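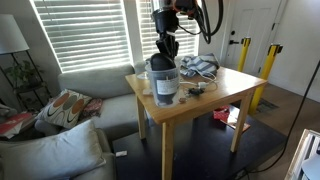

December, 9:40 p.m.

Back from the open afternoon at Muretti. Writing this up before the numbers go soft.

Arrived at 1:15. The demo is set up as a living room, with a sofa, blinds, a rug and a small square table, and the arm works over the table. I had expected a fenced cell with a conveyor. Dace Avotiņš ran the session and said the furnished room replaced their old bench last spring. On the bench the arm had a plain white background and fixed lights. In the room it has to cope with window light, and cords left on the tabletop.

The task was container handling. The gripper has two fingers and goes in from above. Approach speed is 300 mm/s down to a set height, then 80 mm/s for the last part. You can hear the change. Force limit was not given. I asked twice and got "low," so I assume it is still being tuned.

Containers are the hard case, she said, for two reasons. Clear plastic gives bad depth readings, so the rim is located from the color image alone. And once the fingers are inside the walls there is very little sideways room. If the object nearly fills the container, a small error in position puts a finger on the rim and the whole thing tips. We saw it tip on the third run. It was set upright by hand and the run was logged as a failure, with no second attempt. I liked that they logged it in front of visitors.

Success rate over the last block of 400 trials: 63 percent. This was on a handout, with no breakdown by object. I would want to see soft and rigid objects separated, and morning separated from afternoon. She agreed on the second point and said the blinds are now kept closed during trials, though plenty of light still gets through.

Planning software is Stokeditz, version not stated. Jõgi was tried first and dropped because replanning stalled whenever the arm came near its joint limits. Cycle time felt long to me. I did not bring a stopwatch. Most of the wait was before the descent, with the arm hovering.

Cable routing is the part I would change. The bundle hangs in a free loop off one joint and swings a little on every fast move. A sleeve and two clips would do it. Mentioned this, and she wrote it down.

Coffee after, then the 4:20 train. Sat with two people from Fisalham who want the same setup for kitchen shelves. Gave them my address.

To do: ask for the trial log. Check whether our own depth camera does any better on clear cups. Return the visitor badge, still in my coat pocket.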